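Nava: superficies de trabajo despejadas
Ficha del conjunto y guía de anotación

Resumen

Nava reúne secuencias breves de superficies domésticas y de taller antes, durante y después de ordenarlas: mesas, encimeras, estantes bajos, bancos de trabajo. El interés está en la superficie y en lo que se apoya en ella. La versión actual contiene 524 secuencias repartidas en 14 espacios. Las anotaciones están en español; los nombres de campo, en inglés, por compatibilidad con las herramientas de Zaltthorpe.

Mantenimiento: Katherine Escobar (anotación) y Liam Inskip (estructura de archivos y validación).

Contenido

Cada secuencia lleva asociado un registro con los siguientes campos:

sequence_id: identificador interno, sin significado.
space: código del espacio, de E01 a E14.
surface_type: mesa, encimera, estante, banco, suelo, indeterminado.
surface_tone: claro, medio, oscuro.
surface_finish: liso, con veta, estampado, indeterminado.
occupancy: vacía, parcial, llena.
activity: recoger, colocar, apilar, doblar, limpiar, ninguna.
notes: texto libre, opcional.

El campo occupancy se refiere solo a la parte visible de la superficie. Una mesa con platos en el extremo opuesto se anota como vacía si los platos no entran en el encuadre. Esta decisión se discutió bastante y se mantiene por coherencia con la primera versión, aunque complica el cálculo de ocupación por espacio. Quien necesite ese dato debe agrupar por space y no fiarse de fotogramas sueltos.

El valor indeterminado de surface_type se usa cuando no aparecen bordes, patas, juntas ni objetos que permitan decidir. No se deduce el tipo a partir de otros fotogramas de la misma secuencia. En la versión anterior sí se hacía, y el resultado eran etiquetas correctas para la secuencia pero imposibles de justificar mirando una sola imagen.

Superficies claras y lisas

Es el grupo con más desacuerdo entre anotadores. Un plano gris blanquecino sin dibujo puede corresponder a un tablero, a una encimera o a un suelo, y a corta distancia no hay escala que ayude. La regla es anotar tono y acabado, que se ven, y dejar el tipo como indeterminado.
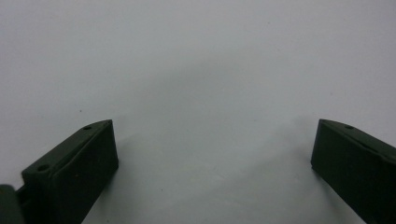
Figura 1. Superficie lisa de tono claro, sin objetos entre los dedos de la pinza. surface_type: indeterminado; surface_tone: claro; surface_finish: liso; occupancy: vacía; activity: ninguna.

Los elementos situados en primer plano no cuentan como ocupación mientras no descansen sobre la superficie. Tampoco cuentan las sombras ni los reflejos. Las manchas se describen en notes y no modifican occupancy; una miga, en cambio, sí es un objeto y obliga a marcar parcial. El umbral puede parecer severo, pero cualquier otro exigía decidir el tamaño mínimo de una miga.

Para activity se aplica un criterio parecido. Si el fotograma no muestra un objeto sujeto, desplazado o en contacto con una mano o una herramienta, el valor es ninguna, con independencia de la tarea general de la secuencia. El fotograma aislado no permite saber si se acaba de recoger algo o si aún no se ha empezado.

Proceso de anotación

Cada secuencia pasa por dos anotadores que trabajan por separado. Las discrepancias se resuelven en una tercera revisión, a cargo de Katherine Escobar. Antes de incorporarse, cada anotador completa un lote de prueba de 50 fotogramas con etiquetas ya fijadas. Los lotes de prueba no forman parte de la distribución.

El vocabulario de objetos procede de la lista Fasard, recortada y traducida. Se han fusionado términos que en la práctica no se distinguían – trapo y paño, bote y tarro – y se ha conservado la separación entre bandeja y fuente, que sigue generando consultas. En caso de duda se usa el término más general. No se anotan marcas comerciales salvo que el texto sea legible, y entonces van en notes.

Estructura de archivos

registros/: un archivo por espacio, en formato CSV, codificación UTF-8, separador punto y coma.
fotogramas/: imágenes agrupadas por secuencia.
vocabulario/: lista de objetos y tabla de equivalencias con la versión anterior.
validacion/: comprobaciones de formato y de coherencia entre campos.

La validación rechaza, entre otras, la combinación de occupancy vacía con activity apilar o doblar. Limpiar es compatible con vacía.

Limitaciones conocidas

Los tonos claros están sobrerrepresentados, sobre todo en E03 y E09. Los bancos de taller proceden de nueve espacios, con hábitos de orden muy distintos, y no conviene tratarlos como un grupo homogéneo. El valor medio de surface_tone depende demasiado de la iluminación; se estudia eliminarlo.

Las equivalencias con Zurkham son parciales. Zurkham anota el mueble completo y Nava solo el plano visible, de modo que la conversión directa produce pérdidas en los dos sentidos. La tabla incluida en vocabulario/ marca con un asterisco las filas no reversibles.

Cambios

Noviembre: se separa surface_finish de surface_tone; se añade indeterminado a surface_type; se corrigen los códigos de espacio duplicados en E11 – los identificadores de secuencia no cambian.

Los errores de etiquetado se comunican a Liam Inskip indicando sequence_id, campo afectado y valor propuesto. Los avisos sin identificador quedan pendientes hasta que se localice el registro.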